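Fixing an arm that drives its fingers into the tray floor (in simulation)

Posted 2019-07-11 in Troubleshooting

Last month I lost most of a week to a fault that looked like a bad policy and was really a bad number in a text file. I've had a few emails from people seeing the same thing in their own pick and place setups, so I'm writing up how I tracked it down. You'll need a simulated arm, a way to log poses and a fair bit of tea.

What it looked like

The job is a simple one. The arm picks up a block and drops it in a bowl, both of them sitting in a tray. I run it in the Windis simulator with the Jiklow grasp planner on top, and it had been behaving itself since autumn. Then in June I started a fresh batch of 293 trials and 37 of them ended with the fingers shoved down into the tray floor. The contact solver would panic, the block would shoot off somewhere past the table and the trial got logged as "dropped object". That label sent me in completely the wrong direction, because I spent two days fiddling with grip force.

Step 1: Stop trusting the failure label

Open the raw contact log and sort by peak force. Anything over 2,000 newtons on a fingertip is not a dropped object! In my batch, 34 of the 37 bad trials had a spike like that, and it always came before the block moved. If yours comes after, you've got a different problem and this page won't be much help.

Step 2: Freeze the arm at the hover pose

Don't run the whole trial. Send the arm to its pre-grasp hover, the spot over the tray where it waits before coming down, and pause the physics there. Turn gravity off for the loose objects while you're at it so nothing drifts on you.

Now compare three heights in the log: where the planner thinks the fingertips are, where the simulator says they are, and the top of the tray floor. Write them on paper. I know, but I mixed up two of them on screen more than once.
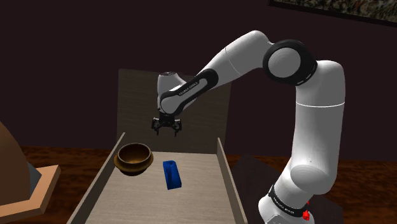
Check the fingertip frame before the tray, every time, was the advice that came back from Mousavi when I posted my numbers to the Plundoncombe robotics list. The tray can only be wrong in one place, the reply went on, but the tool frame gets defined in the arm model, again in the planner config, and sometimes a third time in whatever script glues them together.

Bang on, as it happens. My simulator and planner disagreed about fingertip height and both were perfectly happy about it.

Step 3: Find every copy of the tool offset

Search your whole project for the flange-to-fingertip offset, not only the config folder. I found mine in the arm model (correct), in the planner settings (left over from a shorter set of fingers) and in an old calibration script that quietly wrote the short value back at startup. So even after I'd fixed the planner file, the fault came back the next morning and I said some unkind words to my monitor.

Pick one file to hold the value and have everything else read from it. Delete the script, or at least take away its write access.

Step 4: Put a floor under it

Add a keep-out plane a little above the tray floor and have the controller stop the arm if either fingertip crosses it. Stop, mind you – don't clamp the height and carry on, or you'll hide the very fault you're trying to catch. Set a force limit on the fingers too. I'd left mine off to speed up the runs, and on real hardware that's how you bend a finger or hurt somebody's hand.

Step 5: Rerun with the same seeds

Use the exact seeds from the bad batch, otherwise you're only hoping. The 34 trials with force spikes all ran clean for me. The other three still fail, and those look like the block being nudged against the side wall on the way down – I'm still poking at them and will add a note when I've got something useful.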